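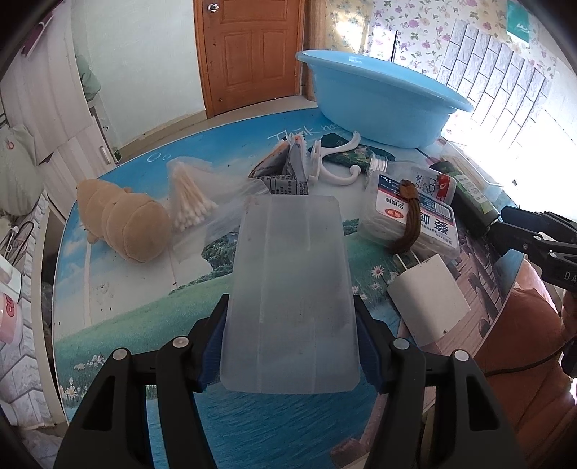

KARNVILLE, November. Two sets of finger pads, 63 household items, one winner so far. The Pretuteo workshop has wrapped the first round of its hand-held gripper comparison and the ribbed pads came out ahead, says test lead Marilou Lacson.

The ribbed pads went up against a smooth set from Drirnside. Same grippers, same operators, same pile of stuff: plastic boxes, packets, hair ties, cotton swabs, a power adapter, a plush toy. Each item got 20 lifts per pad. Pick up, hold, set down, next.

Biggest gap was on hard plastic. Frosted boxes with rounded corners kept turning in the smooth pads when grabbed low, Lacson said. Ribbed ones held them straighter. On soft stuff there was hardly any diference, and on flat packets both sets struggled.

"You close on a packet and it just folds up on you," said Jericho Cabrera, who did most of the lifting. "I don't think that's a pad problem. Fingertip angle, maybe."

Not everyone is sold. Nestor Talavera of Drirnside said the smooth pads were cut for an older finger and should of been tried with a softer backing. He wants a rerun. Lacson says fine, if the new pads get here before the room is needed for other work.

The tests are run on a busy tabletop with a printed cover, on purpose. Cherry Mae Padilla handles the video side and wanted clutter and a loud background. Sunlight was her main headache. Afternoon takes washed out pale items near the window side, so the lifting moved to mornings, 9 to noon. Some of the early takes will be redone.

Next up: the controller. Pretuteo is weighing a switch to the Simiyu board, wich reads finger opening more often but has been dropping its link when both grippers are running. Erlinda Abella is on that one. No date for results. Pad numbers go out to partner shops once the reruns are in, Lacson said.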